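Speaker notes - "Two thousand rollouts and what they bought us"
Reading group talk, Friday, December 6, 2019

Slide 1. Title

Say hello, say the talk is 20 minutes, ask people to hold the long questions. I am going to spend most of it being rude about a result I helped produce. The Drusura people have seen these slides and asked for one change, which I made.

Slide 2. The claim as it went out in July

Read it off the slide, word for word: "A grasping policy trained only in simulation handles ring-and-peg tasks without hand-written rules." Pause. Ask the room which word is doing the work. My vote is "handles." It can mean picks up, holds on to, or puts where you wanted it, and the July summary slides between all three.

Slide 3. What was done

Simulator is Arnora. Policy code is Nestach. Wrist view goes in, small motion commands come out, fingers open or close at each step. We ran 2,462 simulated attempts for the evaluation. 1,982 of them were scored as successes. Leave the number up for a second because it is the one everybody quotes.

Slide 4. What counts as a success

Go slowly here. The scoring script marks a success when both fingers report contact with the peg and the peg stays between them to the last step of the attempt. It does not ask where the ring is. It does not ask whether the peg is straight in the hand. You could drop the ring on the floor and still score.

I went through the log afterward with a stricter rule and the count fell. I am not putting the new count on a slide yet - the rule changed twice while I was writing it, and I don't trust a number I tuned by hand any more than I trust the old one.

If someone asks why the ring was left out of the score: it was a default carried over from a peg-only task. There is no deeper reason.

Slide 5. Contact in Arnora

Contact is the weak part of every simulator I have used. Arnora lets you set friction per object, and ours was set high so that training would get off the ground. High friction forgives a bad grasp. A peg held at an angle, which ought to rotate or slip, just stays put. So the policy learns that angles are fine.

Collision shapes matter too. A ring built from flat facets touches a peg at edges and corners. A real ring touches it along a curve. Whether that helps or hurts the policy I can't tell you, and the July write-up doesn't try.

Slide 6. One grasp 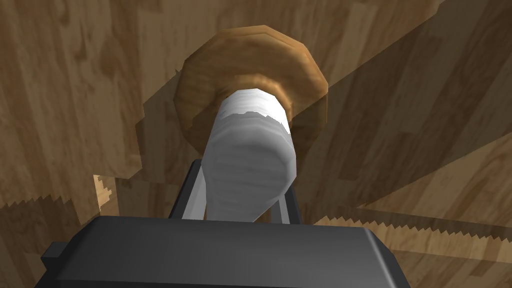
Simulated grasp in Arnora: white peg between the fingers, brown ring around its upper end.

Give them time to look. Points to make:
- The peg leans a little to the right in the grip. Ask who would call this a good grasp and who would call it a lucky one.
- The flat faces on the ring are easy to see. Refer back to slide 5.
- A still tells you nothing about how steady the hold is. I have been shown pictures like this as evidence, and I have shown them as evidence myself.

Slide 7. The real arm

Short slide. The Carhuamaca bench ran the same policy on hardware, with 5 peg shapes. It did all right on 2. On the others it closed early or pushed the peg over. That is a tiny test and I would not build a theory on it, but it is the only test we have that the simulator didn't grade.

Expect the objection that the real camera was mounted differently. It was. Fine - rerun it with the mount fixed and show me.

Slide 8. What I would believe

A score that includes the ring. Friction varied during evaluation as well as in training. A baseline that closes the fingers at a fixed height with no learning in it at all, because I suspect it does better than we'd like. Failures published next to the successes, picked at random by script.

Slide 9. Questions

If it goes quiet, ask how many people here report a success rate without the success rule beside it. Leave the slide 4 text open in the other window.

3 comments

gripnotes
Was at the talk. The fixed-height baseline should have been run before any of this. Did it ever get done?

peg_in_hole
I think you are too hard on the friction setting. Everyone starts high and brings it down later. Agree about the ring, though.

tmr88
Any chance of the stricter scoring script, even in a rough state? We have the same leftover default in ours.

Shares: 14

Contact | Copyright 2019, all rights reserved | Back to top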